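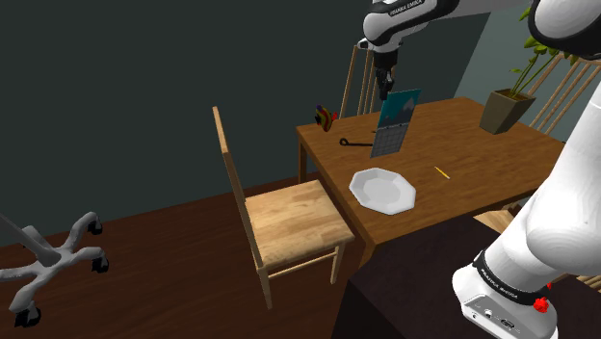 Table Clearing and Setting: Simulation Phase Extended Through March

2020-12-05

Umuvano will continue the simulation phase of its table service automation project through the end of March, the project office has confirmed. The decision affects the 18 members of the dining and day room staff at the Merkon and Sangkhawat residences, whose duties were to be reviewed in January. No schedules, job titles or hours will change before the extended phase is complete.

Under the project, a fixed robot arm will take over part of the work of clearing and resetting tables between meals and activity sessions. At present this work is done entirely by hand. It falls mostly in the half hour after lunch, when the same employees are also expected to help residents back to their rooms. Staff at both locations have asked for relief at that time of day for several years, and the request was repeated in the last workplace survey.

All trials so far have been run on a computer model of a dining room. The model includes a Franka Emika arm with a parallel gripper, a wooden dining table with chairs around it, and the sort of items that are left behind on a table: a plate, a pencil, a small figurine, a potted plant. Flat and upright objects have received the most attention this fall. A panel standing on its edge must be held between two narrow fingers without being tipped over, and the arm must then move away without disturbing whatever is next to it.

To date, 712 trials have been recorded. The project office reviews them in groups of 16, and each group is read by at least one employee who works in a dining room. This arrangement was introduced at the request of the staff and has already led to changes. Reviewers pointed out that personal belongings should never be handled in the same way as tableware, and the task list now separates the two. Belongings will be left in place for an employee to return to the resident.

"The people who set these tables every day know which things can be moved and which cannot," said Carter Carrier, project lead. "Their comments have changed the order of our work, and we expect that to continue."

Employees have also asked what will happen to their positions. Management has stated in writing that no position will be removed as a result of the project. Time released from clearing tables will be assigned to resident support during the same shift. Two new duties will be created at each location - daily inspection of the arm and its work area, and review of trial records. Both will be paid at the current senior assistant rate.

Training for these duties will be provided by Suvow, which also maintains the simulation software. The course is offered during working hours, and no technical background is required. A training allowance of 300 dollars will be paid on completion. Employees who wish to attend should give their names to their shift supervisor. Written questions about the project may be left at the front office of either residence, and replies will be posted on the staff notice board.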